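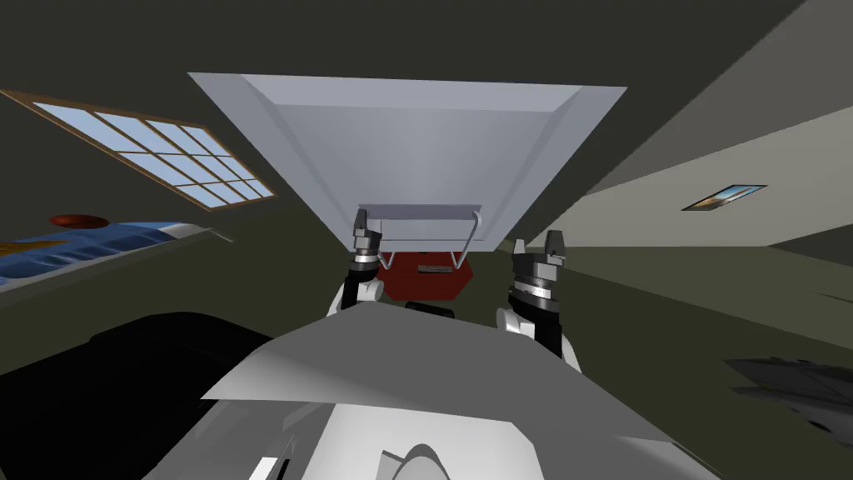

Katarina Duvberg

Progress report to the Indholm fund, period ending in March

In this period we moved the collection of examples fully into the simulator. The task is the overhead panel with the thin metal handle, to be reached from below with two grippers. It was the task where our learned policy was weakest in autumn, so we gave it most of the operator hours.

We have now 167 accepted demonstrations. Another 13 were rejected at review, mostly for long pauses in the middle of the motion, and these are kept in a separate folder so the Toledo group can look at them. Two operators did all the recording, one at Sturkholm and one with us.

The room around the robot is changed between the sessions — wall color, furniture, the position of the window and of the small picture. The handle with its wire loop is difficult. When both grippers come close to it, the loop can hide what is behind, and the operators asked for a second view. We added it in February. The older demonstrations do not have this view, and I have not decided if we should record them again.

Training has started on the accepted set, but I prefer not to report success rates before the evaluation rooms are fixed. The cost for computing was inside the budget. For the next period we ask to move the unused travel money to operator hours.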